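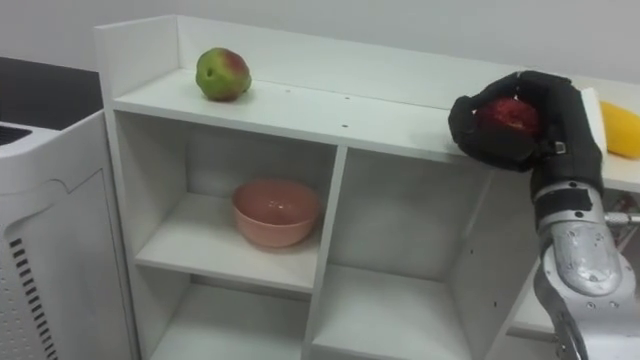
An apple on top of a white shelving unit.

Airlines should publish the weather limits they fly to

Most passengers have sat at a gate in January and been told that their flight is delayed by weather. They look out of the window, see another aircraft take off, and decide they are being lied to. Usually they aren't. But they have no way of checking, and I think that should change.

Every airline works to limits for visibility, crosswind and runway condition. They depend on the aircraft, the equipment at the airport and the training of the crew. Two flights leaving the same airport in the same fog may be under quite different rules. A captain who is new to the type may be held to a stricter limit than the one at the next gate. All of this is written down, and the passenger sees none of it.

I fly out of Moltitz several times a year, mostly on Briltia, a small regional carrier. Last winter 84 of us waited three hours for a flight north. The board said "weather" and the staff at the desk said "weather". When we finally boarded, the first officer told us over the speaker that the visibility at the other end had been below what we needed to land, and that it had now come up. It took her less than a minute. People put their phones away and stopped complaining. I would have liked to hear it at six in the morning, when the airline already knew.

Araba Mensah, who spent most of her career in flight dispatch, thinks I am asking for trouble. Her worry is that a published number becomes something to argue with. Passengers will stand at the desk with a weather app and tell a tired member of staff that the wind is under the limit. Worse, they may put pressure on the crew. She has a point, and any scheme would need to say plainly that the captain can always be more cautious than the figure.

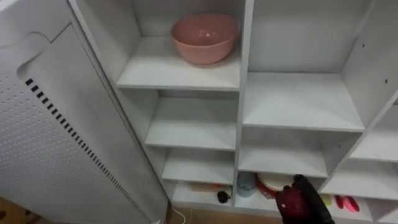 Still, I don't find it enough of a reason to say nothing. Pilots already face pressure to go, from schedules and from duty hours that are running out. A limit that the public can read gives a captain something to stand behind. If the airline's own page says the flight does not leave in those conditions, it is harder for a manager to ask why it didn't leave.

There is a money question too. What an airline owes for a delay can depend on whether it was within its control, and "weather" covers a lot of ground. A late crew on a foggy morning is easily put down to the fog. Henryk Bednarek, who helps passengers with claims, told me he spends more time finding out what the cause was than arguing over what is owed for it.

I would start small. Put the basic limits for each type of aircraft on the airline's website, in ordinary words. When a flight is held, say which limit applies and at which airport. Briltia could do it before next winter - the first officer on my flight managed it without any notes that I heard of.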